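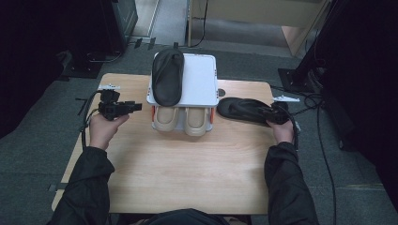
Two-tier rack, one black slipper on the top shelf and the beige pair below.

Sorting out the hall storage, part two: the small rack

The September post dealt with coats and the tall cupboard. Footwear was left over, mainly because the old Korwood bench took up 487 mm of a wall that could not spare it. The bench has gone to Niall Tennant, who has a wider hall and fewer shoes. Its replacement is a white plastic two-tier rack with small orange panels at the sides. It is meant for indoor footwear only. Outdoor shoes stay on the rubber tray by the door and are outside the scope of this post.

I set the rack up on a table first. Working at floor level for an hour is hard on the knees, and it is much easier to judge clearances at bench height. I would recommend the same to anyone trying out small storage before committing to a position.

The top shelf is a flat rectangle with a raised rim and slightly rounded corners. The rim matters more than I expected. On the old bench, anything smooth-soled migrated towards the edge whenever the front door was shut hard, and eventually fell behind the radiator. A rim does not hold a slipper in place, but it does give the sole something to stop against. The price of this is cleaning, as grit collects along the inside of the rim and a cloth will not lift it all. A dry paintbrush does.

The lower level is open at the front. Two slippers go in side by side with the toes facing out, and they very nearly touch. That settles the capacity question for that level: one pair, no third item, and no point trying to angle them. Babak Moradi suggested in the comments last time that slippers should be stored heel out so that a hand can get hold of the back. I tried it for a fortnight with the beige pair. Heel out is quicker to pick up and slower to put on, since each slipper then has to be turned round on the floor. Toes out has won downstairs, at least for now.

The upper level is a different case. There is nothing overhead, so a slipper can be lifted straight off and direction is a matter of taste. I put the black ones lengthwise with the toes to the back and the heels near the front edge.

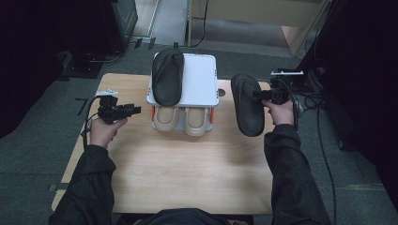

Order of loading makes a small difference. I fill the lower level first, then the top, left slipper before right. If the first one is set down in the middle of the shelf it has to be moved again to make room for its partner, so it should go down left of centre from the start. The second can then be lowered in beside it without disturbing anything. For unloading I simply reverse the sequence.

A few notes on position. The rack now stands 131 mm from the skirting board, which leaves room for the vacuum nozzle. I had it tight to the wall at first and regretted it within a week. It is light enough to slide if kicked, and on our hall floor it did so regularly. Four felt pads made this worse. Four rubber feet from the MacAulay hardware counter made it better – use the thin ones, as the thick ones made the whole thing rock.

Agnes Ritchie asked whether a second rack could be stacked on the first. I have not tested it and would be wary. The top is a shelf, and I have no figure for what it will carry. If you need four levels, buy something with four levels. Skovach do one, although it is deeper and would block our meter cupboard.

Still outstanding:

The guest slippers, which live in a bag on a hook and probably should not.
A mat for underneath. The Clonley one I ordered was 30 mm too narrow and has gone back.
Labels. Talha says these are unnecessary for two pairs of slippers. I have the label maker out anyway.

Part three will cover the cupboard under the stairs, once I have found the back of it.

January 2024

246 shares
5 comments

Related posts
Sorting out the hall storage, part one: coats
Re-hanging a cupboard door that binds at the top
Rubber feet, felt pads and what each is for
Boot trays compared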